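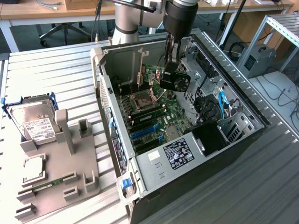

CPU cooler over the board, tower on its side with the side panel off.

Desktop Rebuild FAQ
Garnerstead Computer Reuse
Last updated: August 2019

These are the questions we get most often about the tower PCs we take in, strip, rebuild and sell. If yours is not covered, ask at the counter or write to the address on your receipt.

What kinds of computers do you take?

Desktop towers that open with a side panel and use standard 3.5-inch drives. We do not take all-in-ones or laptops at the Garnerstead shop. The Gunn Street drop-off will accept laptops but does not repair them.

Do I need to take anything out before I bring it in?

Take out any disc left in the optical drive and any USB sticks. Leave everything else where it is, including the memory. We get a lot of towers with the memory already removed and put in a sandwich bag, and half the time it belongs to a different machine.

What happens to my hard drive?

If you want it back, say so when you hand the computer over and we will pull it while you wait. Otherwise it is wiped and tested. Drives that fail the test are drilled. We don't recover files from drives, and we can't look for photos on a machine that has already been logged in.

Why do you lay the tower on its side?

The board faces up that way, and the cooler doesn't hang off the socket while you loosen it. Dropped screws also stay where you can see them.

How do you remove the cooler?

Unplug the fan lead first. Loosen the fasteners a little at a time, going corner to corner. If the cooler won't come free, twist it gently in both directions and then lift. Do not pull straight up on an older machine. The paste dries hard, and on some sockets the processor can come out with the cooler while the lever is still closed.

Can I reuse the old thermal paste?

No. Wipe both surfaces clean with isopropyl alcohol and a lint-free cloth, let them dry, and put on a small dot of new paste. The same goes if you lifted the cooler just to have a look underneath.

Does the processor only go in one way?

Yes. Match the corner mark on the processor to the mark on the socket, with the lever fully raised. Lower it straight down and let it settle. It should need no pressure at all. Closing the lever does take some force on certain sockets, and that worries people the first time. If the processor is sitting flat, the force is normal.

Where should I put the parts while the case is open?

Somewhere each one has its own place. We use a gray holder with a shaped pocket or slot for each part, kept right beside the case. At home, an egg carton lid or a baking tray lined with antistatic bags will do. Keep the processor away from the edge of the table, and don't stack memory modules on top of each other.

Which memory slot do I use?

With one module, use the slot the manual names first, which is often not the one nearest the processor. With 2 modules of the same size, use the matching pair of slots. Slot colors are a help on some boards, but plenty of boards have slots all one color, so check the diagram or the lettering printed next to them.
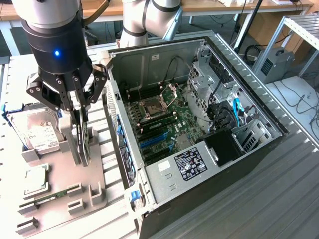
Lachlan Moncrieff wrote to us that his rebuilt tower beeped and would not start after he added memory, and that the fix was to take the module out and push it in again until both ends clicked. We would try that first too. Check that the notch in the module lines up with the key in the slot, hold it by the ends, and press evenly. If it still beeps, go back to the memory that worked and try the new module by itself.

How should I handle a circuit board or memory module?

By the edges. Touch bare metal on the case before you pick one up, and again if you have walked across a carpet. Wrist straps are better, and we sell them at the counter.

What are the blue plastic pieces in some cases?

Blue is often used for parts you can work by hand, such as drive trays and latches. If a drive is in a tray, the tray usually comes out with it. Please leave the tray on the drive if you are donating it. Replacement trays are hard to find and we have more drives than trays.

Can I add a better graphics card?

Check the power supply before you buy anything. The rating is on the label. Many office towers have small supplies, and a card that draws 200 watts is too much for them. Measure the space as well. A long card may run into the drive cage.

How much do your rebuilt computers cost?

No complete tower is priced over $200. The price depends on the processor, the memory and the drive, and it is written on the sticker. Monitors are sold separately.

Do they come with software?

They come with an operating system and a browser. We used to put Roto backup on every machine and stopped last year when too many people asked us to take it off. You can still ask for it.

Is there a warranty?

We will repair or replace a tower for 200 days from the date on the receipt. You may open the case and add memory or a drive without losing this cover. Damage to socket pins is not covered. Keep the receipt, because we can't look up sales by name.

Can I learn to do this myself?

Innes Niven teaches an evening class at the Jevalport branch. It covers taking a tower down to the bare board and putting it back together. Bring your own computer or use one of ours. The next round begins in September, and the sign-up sheet is at the Jevalport counter.

Do you sell single parts?

Yes. Memory, drives, coolers and power supplies are on the back shelves. Bring the model number of your computer, or bring the old part so we can compare it.

Get our monthly stock list by email. Enter your address to subscribe. You can unsubscribe at any time.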